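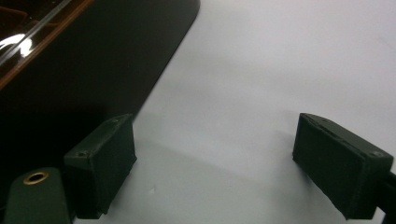
# Golestani Opens Free Screening Line for People Offered Mystery Shopping Work

**PRILTPORT, January** — Golestani, a job listings service for people looking for part-time and home-based work, has opened a free screening line for anyone who has been offered a mystery shopping assignment and wants it checked before replying.

Callers and email users can send in the offer as they received it. A reviewer looks up the company named in the message, checks the sender's address against it, and reads the payment terms. Most people will get an answer the same day if they write before 3 p.m.

The line follows a review of 595 mystery shopping offers forwarded by Golestani members. Reviewers marked 301 of them as likely fraud. The most common type asked the shopper to deposit a check, buy gift cards with part of the money, and send in the card numbers as a "store evaluation." When the check was later returned unpaid, the shopper owed the bank the full amount.

"The checks look good, and the money often shows up in the account before the bank has finished with it," said Niloufar Khosravi, who led the review. "People take that as proof the job is real. One member lost $1,597 in a single afternoon."

Real mystery shopping does exist, and the company continues to list it. Assignments on the site pay a median of $27 per visit, usually with the cost of a meal or small purchase paid back afterward. Golestani does not list any assignment that charges a sign-up fee or asks the shopper to handle money for someone else.

Catherine Morrison, a member from Grekamthorpe, has taken restaurant and oil change visits for two years. "It covers my phone bill and some dinners out," she said. "I wouldn't call it an income. I say no to anything that pays a lot for very little."

The screening line is open to members and nonmembers. Reviewers will not ask for a Social Security number, bank details, or a password. People who have already deposited a suspicious check should call their bank first, then report the offer.

A Spanish-language version is planned for the spring.

**About Golestani**

Golestani lists part-time, seasonal, and remote jobs from employers it has reviewed. Its main office is in Priltport.

**Media contact:** Bahman Sharifi, Press Office, Golestani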